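Do retired boats still count for handicap scoring?

Posted by Fulgencio Arrieta

I crewed on a 34-footer in the Letley overnight race in March. We had 4 boats in our division and 2 of them retired before the Cabello mark. We finished second on the water but the results page has us third on corrected time. Do the retired boats change the scoring for the rest of us? Our skipper says yes, the navigator says no. The race was run by Watbridge Sailing Club if that matters.

halyard_pete

No. Your corrected time is your elapsed time adjusted by your rating, and what the others do has no effect on it. A boat that retires is scored RET and gets points for a series, but she can't be placed ahead of a finisher in the race.

With only 2 finishers in the division you can't be third in it. Are you sure you aren't looking at the overall list? Clubs often post both on one page.

Jotesus crew

same thing happened to us on Sunday, just email the race office 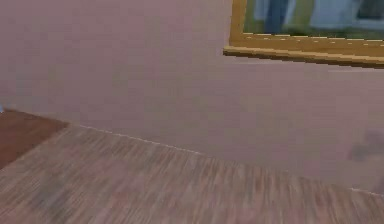 Marnie K.

Pete is right about the scoring. I would add that you should check which rating they used. If your boat has a new certificate with a different headsail, the office may still have the old number. Ours was wrong by enough to cost us 3 minutes over the full course.

If it is a mistake, ask for a scoring inquiry first. If they won't fix it, you can request redress, but there is a time limit for that in the sailing instructions, so read those before you write to them.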